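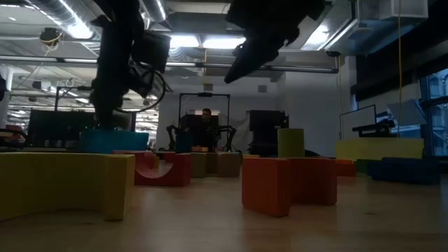 Briltside sorting recordings: read me first

Hello! I look after this dataset, and I used to pack toy kits by hand at Briltside, so I've seen the job from both ends. You get 1377 recordings of two-armed tables handling bricks, arches and other small pieces. Version of 30 November 2024.

What changed for us

I was nervous when the arms came in (we all were, a bit). I still do a full shift, but far less of it is spent bent over a tray, and my wrists are grateful! The flip side is that you sit and watch a lot, and watching is tiring in its own way.
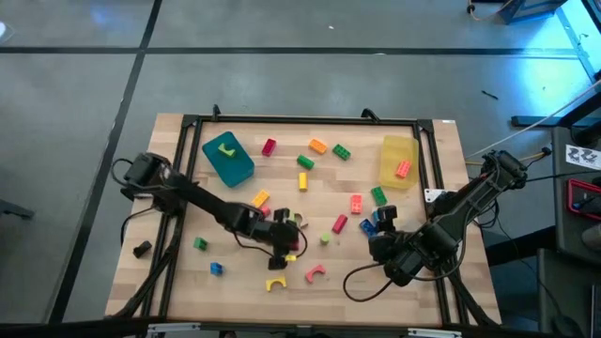 We swap over every 30 minutes now, which the packers asked for and got. The chat across the bench has gone a bit quiet, though, and I do miss that. Darnilbridge tried longer turns and people came away with headaches.

Known niggles

Colour labels were typed in by whoever was on shift, so one person's pink is another person's red. Please don't lean on them too hard. Arches are sometimes logged as "bridge", sorry, that was mostly me. The grippers and their cables get in the way of the overhead view quite often, too.

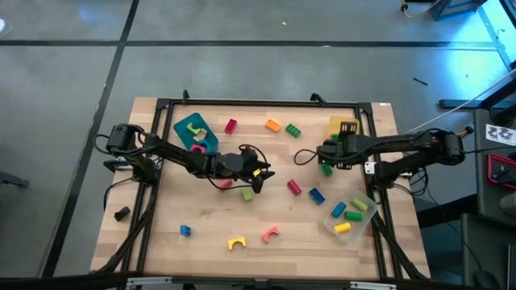 Using the files

Unzip everything into one folder and run the Gatchalian loader from there. Free for teaching and research; if you find a wrong label, send me the recording number and I'll fix it in the December update.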